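Getting a start on the hospital booking desk

The outpatient booking office at Stallum takes calls from 7 in the morning. The woman who runs it came in as a temp 18 years ago, when appointment letters were still folded by hand, and she has recruited for the team ever since she was made supervisor. She asked us to leave her name out, as she still reads every application herself.

Her first point is about experience. "People ring up and ask if they need to have worked in a hospital. They don't. Two of my best came from a tyre depot and a school kitchen. What I need is someone who can stay on the phone with a person who is frightened or cross and still get the date right."

The job is mostly moving appointments. A clinic is cancelled, and everyone on the list has to be found another slot. Last June the office handled 1,583 changes, most of them by phone. "It's a small room and you hear each other all day," she says. "If you want peace and quiet, apply for records."

New starters spend two weeks listening in before they take calls alone. After that they sit next to someone for as long as it takes. She has no fixed rule on this. "One lad wanted to be left to it by the Thursday bus, as he put it. Another one sat with me for more than 7 weeks and she's now the person I go to when the system does something odd."

The system comes up a lot. The hospital shares its booking software with the clinic at Putville, and the two sites use different codes for the same thing. Staff keep a handwritten list taped inside a cupboard door. "I've asked for it to be sorted. Until then, learn the list."

On pay she is direct. The starting grade is low and she says so at interview. There is a step up after the first year if the training units are finished, and a few people move on to medical secretary posts, which pay better. Evening shifts carry a bit extra — they usually go to the same three people, who like them.

What puts her off an application? "A covering letter that could be for any job. I had one that said the applicant was passionate about logistics. Tell me you've dealt with the public and tell me when you can work. Half a page will do."

The interview itself lasts half an hour and includes a short phone exercise, with a colleague playing a patient who has lost their letter. Candidates can have the questions again if they ask. She thinks more of them should.
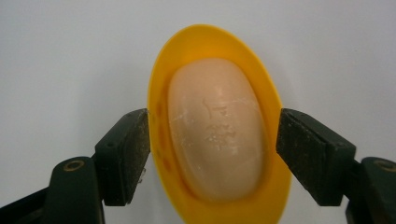 Words: Nirkby Work and Careers desk

The Stallum booking office recruits twice a year. Ask at the main reception for an application form, or phone before noon.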